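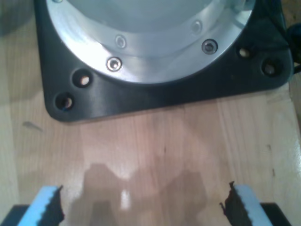 Marlies Kuster wants to know why the arm budget has a line for screws. Fair question, Marlies. It has a line for screws because last year's didn't.

1/ Equipment planning for next year, then. Trumthorpe gets one more arm and I get to write the form. Lilero quoted 2263 for the arm. Very nice. The mounting plate is extra. So is the cable, and so is a table that doesn't wander off.

2/ Bachmann came in higher with the plate included, then added 35 for delivery "per item". I have asked what they consider an item. They are looking into it.

3/ The job we're costing it against is rack work, small modules into slots. Dull for people, fiddly for grippers. 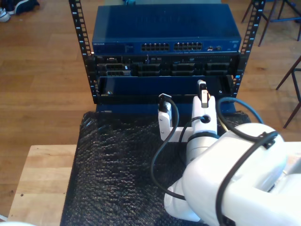 Gripper, module, empty slot. Switch on top, server underneath.

4/ Spare fingers: I put down 2 sets. Finance at Setoston asked if we could share one set between sites. The sites are two hours apart.

5/ Form goes in this February. If you've bought an arm lately, tell me what you forgot to budget for. I have one blank row left and I'd like to use it before somebody writes "misc".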